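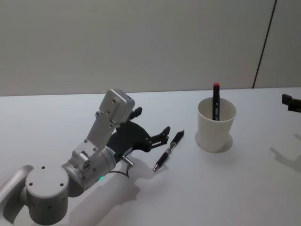

STUNDBERG, January — The pen goes in the cup. I have been saying this in my own house for years, to people with two working hands each and a good view of the cup, and the pens are still on the table, under the table and in one case in the butter dish. So when Sosina Negash offered to show me how her group at Rimgate goes about the same chore with a pair of robot arms, I took a notebook. (And a pen, which I left there.)

Their table is white, and on the day I'm writing about it held a single pen, lying down, and a plain white cup with a black marker standing in it. The method is called Belay. A person steers the arms through the job a few times, the arms have a go on their own, and every go is marked as a pass or a fail by somebody who wasn't steering. Then comes the part I have stolen for this page: before anyone changes the arms, they change the table, one thing at a time, and run the lot again.

They ran 2000 attempts. The pen ended up in the cup in 1081 of them, a better record than my family's, and Negash was rather gloomy about it. I've turned what she told me into tips for desks, kitchen counters and the shelf by the phone.

Leave one thing standing in the pot

With the cup empty, the pen went in at a slant and sometimes took the cup over with it. With one marker already upright there was something for the pen to lean on. My own pen pot now has a fat marker in it that lives there for good, and so does the jar of wooden spoons, though in that case it's a rolling pin.

Don't fill it

The other end of the same tip. Once the cup was crowded the failures piled up, most of them a pen balanced across the rim looking pleased with itself. If you have to wiggle a thing to get it in, take two things out. Dead biros first. You know which they are.

Pick the pot with the wide mouth

A cup that's wider at the top than at the bottom forgives a poor aim. A straight, narrow tumbler doesn't. The handsome tall vase you were given for your wedding is for flowers.

Park things at an angle

Pens lying flush along the table edge were the hardest to get hold of. Lying on a slant, out in the open, they were much easier. I tried it with the vegetable peeler and the small knife in the top drawer, and I no longer have to scrape at the side of the drawer with a fingernail. Handles towards you, please.

Move the pot before you blame the person

Negash's group tried the cup in 20 places on the table. A handful of them accounted for most of the misses — all at a long reach, with the arm more or less at full stretch. Natnael Mekonnen, who did the marking, calls these the sulking spots. Every kitchen has them. Ours was the hook for the oven gloves, fixed behind the kettle by somebody I shan't name, though he was married to me at the time and still is. Bring the hook forward and see what happens over a week or two.

Clear the bit in front

Leave bare table in front of the pot. No post, no keys, no fruit. Rimgate found that clutter near the cup did more harm than clutter near the pen, and I can't improve on that.

Change one thing, then wait

I find this the hard one. I like to reorganise a whole cupboard on a wet afternoon and then have no idea which bit of it annoyed everyone. Move the tea towels. Leave the tea towels alone for six days. Then you may move the scissors.

Keep a tally, but let someone else hold the pencil

Mekonnen is not allowed to steer and mark in the same session, and after a fortnight of scoring my own household I see the point. I had given myself full marks. My daughter, handed the chart, took a different view, and it's now on the fridge in her writing.

A reader asked after last month's page whether the drawer dividers from Zullel can be cut down with kitchen scissors. They can, slowly, but a craft knife and a metal ruler make a much cleaner edge. Score it twice and snap it over the worktop. Sweep up afterwards, as the crumbs get into everything.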